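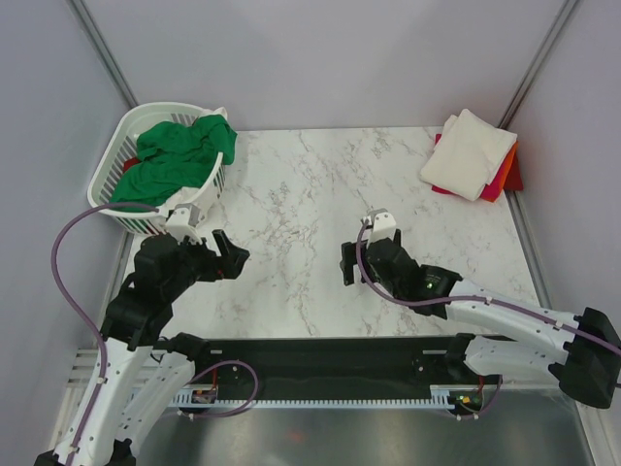 Journals > Household Studies > Laundry and Linen > Article

Search this journal Advanced

3.2 Folding, and the space it asks for

When we first sat down with the laundry diaries from Tostholm, we expected to read mostly about washing, and we were a little surprised to find how many of the entries dwell on the part that comes afterward. Of the 3228 entries we collected, a great many mention a table, a bed or a counter that had to be free before anybody could begin folding. People wrote very fondly, and sometimes rather crossly, about these surfaces.

Figure 2 shows the arrangement we came to call "basket left, stack right." The unfolded things wait in a white plastic basket at the back corner of a marble-patterned tabletop, a big green cloth crumpled on top and hanging partly over the rim, with some white and a little red tucked in around it. The folded cloths are piled in the opposite back corner, a white or cream one uppermost and pink, orange and darker red showing beneath. Between the two is a broad stretch of bare tabletop, and it is this stretch that our diary keepers cared about most.

Figure 2. Basket, clear middle and folded stack.

Households in the Banell apartments, where kitchens are small, told us that they often gave up the clear middle first - the basket went on a chair, the stack crept inward, and larger pieces were folded against the chest instead. In the older houses along Sjöberg the table was usually big enough for all 3 zones, and the diaries from there are noticeably calmer in tone (one of them describes Saturday folding as "my quiet hour," a phrase we grew very attached to).

We should add that a tidy stack was rarely anyone's main concern. Corners that did not line up were mentioned now and then, mostly with good humor, and the same pile might be straightened again on its way to the cupboard. The Hultosow diaries, kept through March, take up this second straightening at more length, and we turn to them in the next section.

2 comments 3 shares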